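Veltley Wool Wash – Common Questions

Can I machine wash a woollen jumper?
Only if the label says so. Otherwise use a cool hand wash.

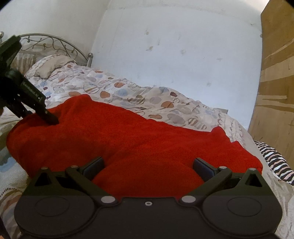

Strong colours should be washed on their own the first few times.

How do I dry it?
Flat, out of direct sun. Don't use the dryer.

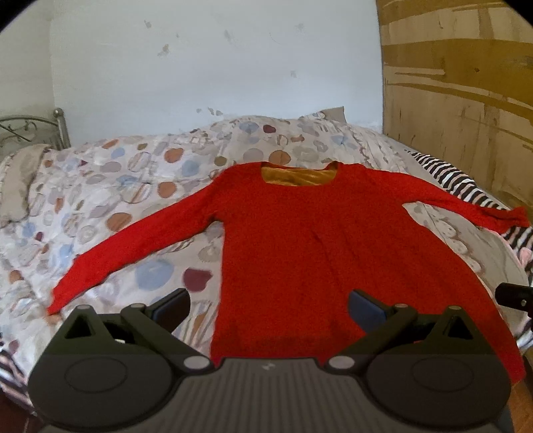
Turn it over once the top feels dry.

How much wash do I need?
One capful per basin. A 500 mL bottle lasts most households all winter – longer if you only wash jumpers.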